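The case against the glasses case

I have owned reading glasses since October, and in that time I've been told by four different people that I need to "give them a home." The phrase bothers me. A home is a thing you pay rent on. What they mean is a hard case with a hinge, and I was not convinced that a hard case with a hinge would do anything for me that my shirt pocket didn't.

My sister-in-law Begoña swears by hers. She also swears by a drawer divider for batteries, so I took it under advisement. The optician tried to sell me a Cedura one for 40 dollars, with a little talk about lens coatings that I could not follow and suspect I wasn't meant to. I said no thank you. Then I sat on my glasses in the car outside Kerkcombe, and the repair cost more than that, and I stopped being quite so loud on the subject.

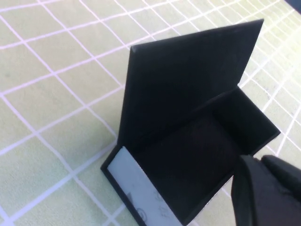
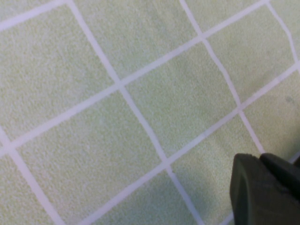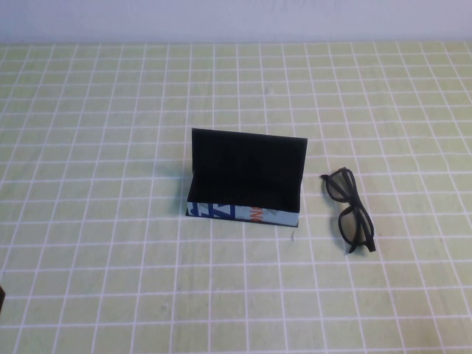 My complaint about most cases is the length. They are built for the biggest frames in the shop and then everybody else has to carry the spare room around. A long, narrow, squared-off box does not go in a jeans pocket, whatever the label says, and in a bag it works its way to the bottom and lies flat under everything. The black inside doesn't help either, if your frames are black like mine, and I've felt around in that dark trough for glasses that were already on my head. I will give it the outside. With big blue and orange lettering on the front I can pick it out across a room without my glasses on, and that's the one moment I really need to find it.

Whether it protects anything, I can't say yet. People talk about hard cases as if they'd been tested by the army. Mine has been in a bag for 16 days and the glasses are fine, but they were also fine for 7 months in a pocket until the afternoon they weren't. That proves very little.

What has changed is that I close the lid at night and leave the thing on the same table. I could have done that with a saucer. I may still try the saucer.

3 comments

Olaia Olmedo
I did the saucer for years. The cat got them. Buy the case.

Jawad Naqvi
Agree about the length. Mine won't fit in the door pocket of the car, so it lives on the seat, where I will also sit on it.

Nuria Gallardo
Do you keep the cleaning cloth inside or is that a separate post?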